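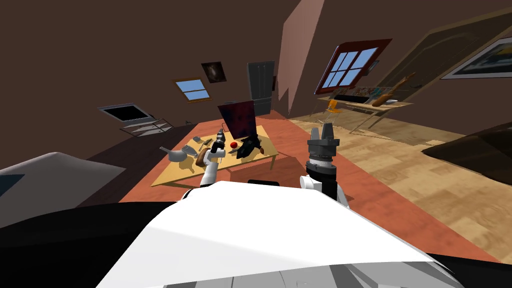

Week 6: Following a council grant from vote to bank account

Modules > Politics and Local Media > Handouts > Week 6

Notes for those who missed it, and for those who were there but couldn't read my board. Not a replacement for the reading. Slides go up when I get the login back.

Where we'd got to

Last week: who decides. Full council sets the budget, cabinet carves it up, officers write the scheme, a panel scores the bids. Four stages, four sets of paper. Most stories about "council gives money to X" only look at the last one.

This week: how you trace one payment all the way through. We used Skirketcombe as the case. Small town, district council, community communications fund set up after the weekly paper shut. Bids up to 2,000 pounds each. Tiny sums in national terms but the paperwork is nearly the same as for the big ones, and you can get through all of it in an afternoon.

The case, short version

A local man with a video channel (politics, planning rows, a lot of bins) gets a grant to make "neutral civic information films". Two of his older posts were strongly in favour of the council leader. Opposition member posts screenshots. Row. Leader says she had no part in scoring. Opposition says she didn't need to.

Both statements can be true. Keep that in mind all the way down.

Questions we took from the floor:

— Did he break a rule? Scheme had no rule on past political comment. It had one on party membership for panel members, none for applicants.
— Was the money paid? Depends which day you ask. Award and payment are seperate events. First half on signing, second half on delivery of the films. Half the coverage said "received" when it meant "was awarded".
— Was he the only one? No. See below.

Documents, in the order you should ask for them

1. The scheme criteria as published BEFORE bids opened. Check version numbers. Skirketcombe had two versions and the second one dropped a line about audience evidence.
2. The call for bids. How long was it open, where was it advertised. A fortnight over the holidays is not the same as six weeks.
3. Panel membership and declarations of interest. Usually minuted, sometimes an appendix, sometimes "available on request".
4. Score sheets. Often refused at first. Ask for totals with names removed, you'll generally get that.
5. Decision notice. Who signed, under what delegated power.
6. Payment ledger. Supplier name may not match the applicant. In this case the payee was Flomix, the applicant's trading name, so searching his surname gave nothing and one reporter wrote that no payment existed. It did.
7. Monitoring return. Nobody reads these. Read them.

If you can only get three: 1, 4, 6.

What the scores showed

Pass mark 200. The video man's bid got exactly 200. That got a lot of attention and you can see why. But look at the rest of the sheet before you shout:

— two other bids also scored bang on the pass mark
— panel scored in fives, so totals bunch
— one bid was moved up after moderation, and it wasn't his

Marjan Talebi asked in the seminar whether bunching is itself suspicious. Fair question. Bunching at a threshold is worth a paragraph and a phone call. On its own it isn't a finding. You want the individual markers' sheets, pre-moderation, and here they weren't kept. The failure to keep them is reportable and you can stand it up without saying anything about anybody's motives.

The highest scorer, for what it's worth, was Veludix, a two-person outfit doing audio summaries of planning meetings. Not one story mentioned them. Think about why.

Wording — please learn this bit

awarded / paid / claimed / spent. Four different things, get them right.

"Supporter of" needs a source. Two posts and a thumbs up is "has praised". Membership is membership, check it.

"Taxpayers' money" — fine in a quote. In your own copy say which pot. This one was a central transfer passed through the district, so "council tax payers" was flatly wrong in the first reports and had to be corrected.

Screenshots: get the live post, or an archived copy, or the poster confirming it. A cropped screenshot from a political opponent is a tip.

Date everything. The posts came from before the scheme existed. Several readers came away thinking he'd written them as a thank you.

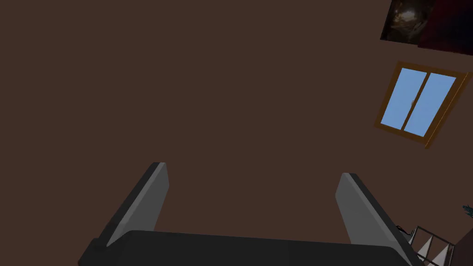 Department of Politics and Journalism Studies

Right of reply

Go to him, go to the leader, go to the officer who signed. Separately. Give each a real deadline, with the actual allegations in writing. "We are running a story about your grant, any comment?" doesn't count as putting it to them.

Akash Prajapati's group drafted a decent letter in class so I've borrowed the skeleton:

— who we are and what we're preparing
— the three facts we intend to state, numbered
— the one inference we may draw, spelled out
— what documents we hold
— when we need an answer, and a phone number that somebody will pick up

Only change I made was cutting the adjectives. They'd used "cosy".

Szabó article (in the reader)

Argument: small media grants rarely buy coverage outright, but they change who bothers to apply next time. People who've been rude about the leadership assume they won't get it and don't bid. So the panel can be perfectly honest and the list still tilts. Hard to prove as there's no paper trail for a bid that was never sent.

How would you test it? Suggestions from the group:

— survey local publishers, incl. the ones who never applied (Despina Crăciun)
— compare applicant lists before and after a change of control (Abundio Gallegos)
— look at who downloaded the form and who sent it back. The council logged 451 downloads, though some of that will be staff and us lot clicking on it.

Second is most doable for a coursework project. Third is interesting but you won't get names and shouldn't.

For next time

Read Szabó, sections 2 and 4. Skip 3, it's method and we'll do it in February.

Pick one award from your own council's published list. Any size. Find documents 1, 5 and 6 from the list. Write about 200 words: what was decided, by whom, what was paid. No opinion, no background on the personalites. If you can't find one of the three, say what you asked for and what came back.

Bring a printed copy. Tae-yang Yoon is taking the second seminar group as I'm away, same room, same time. Be nice and don't tell him the homework was optional.

Essay titles still to come. Yes I know.

Related handouts
Week 3: Reading a council budget without crying
Week 4: Delegated powers and who signs what
Week 5: Scoring panels
Week 7: Registers of interests
Freedom of information: request template

Contact the module office | Copyright and reuse | Back to top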